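Cutgate Home Forum
Category: Laundry & Linens > Folding and Storage
Last updated: April

Light blue cloths: fold from the corners or from the middle?

wolde_linens
We switched to plain light blue cloths this spring for the guest rooms and I can't get a stack of them to sit straight on the shelf. They come out of the dryer in a ball. I've been laying each one on a white table, finding two corners, shaking once and folding in half twice. Half the time I grab the wrong two corners and end up with a diamond. There are 200 of them to get through before the rooms open, so I want one method and I want to stick to it. What does everybody else do when the cloth starts out crumpled?

pressbar
Corners. Find one, run your hand down the edge to the next one, and go from there. Don't hunt for two at once. With a plain cloth there's no pattern to tell you which way it's turned, so the edge is all you have to go on.

Azucena Ibarra
I don't agree with pressbar for small cloths. On a bath towel, yes, follow the edge. On a small one it's faster to pinch it in the middle, lift it and let the corners drop. Then you lay it down and most of it is already open. I did hotel laundry for 12 years and that's how I was taught.

pressbar
And then you have a crease in the middle from the pinch.

Azucena Ibarra
Not if you let go in time. It smooths out with the flat of your hand.

wolde_linens
Starting point is a heap in the middle of the table, like so:

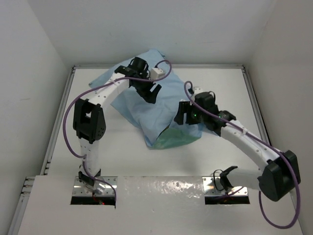 druleo_dan
I'd move the heap before doing anything else. Put it at the near side of the table so you have the whole surface to open it onto. If you start in the center you run out of room on one side and have to drag it back, and dragging puts wrinkles in.

wolde_linens
Good point, I hadn't thought about the drag. I'll try it from the near side.

linencloset4
What detergent are you using? Softener makes cotton slide around. We had Besto dryer sheets at work for a while and the stacks kept leaning. Stopped using them and the stacks were better.

wolde_linens
No softener. Just the regular powder, and half of what the box says.

pressbar
Are you taking them out as soon as the dryer stops? If they sit an hour the wrinkles set and then it doesn't matter how you fold.

wolde_linens
Mostly. Not the evening load, that one waits until I get back at 9.

Azucena Ibarra
That's your problem load then. Shake those out and lay them flat on top of each other for a bit before you fold any.

wolde_linens
Back again. I've been trying the middle pinch. It gathers the cloth into one long crease that runs down to the pinch, with smaller wrinkles off to the side. This is the part I can't decide about:

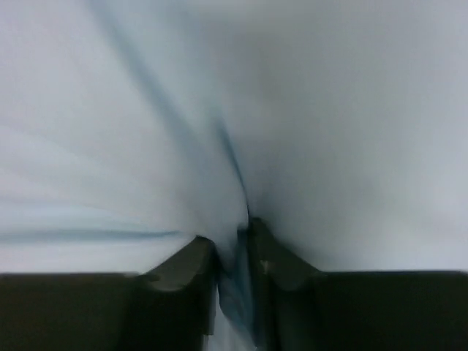

druleo_dan
A crease like that comes out if the cloth is still warm. Cold, you're going to be pressing it. I use the pinch to get a cloth up off the pile and then switch to the edge for the fold itself, so you two are both half right.

pressbar
I'll accept half. I still say the edge is quicker once your hands know it.

Azucena Ibarra
Time it. Do 2 piles the same size, one each way.

wolde_linens
Did it with the morning load. Edge method was a little slower but the stack was straighter. Pinch then edge was the fastest and the stack was fine. I'm going with that for the rest and rolling the ones that won't behave.

linencloset4
Rolled ones take more shelf. Put them in a basket.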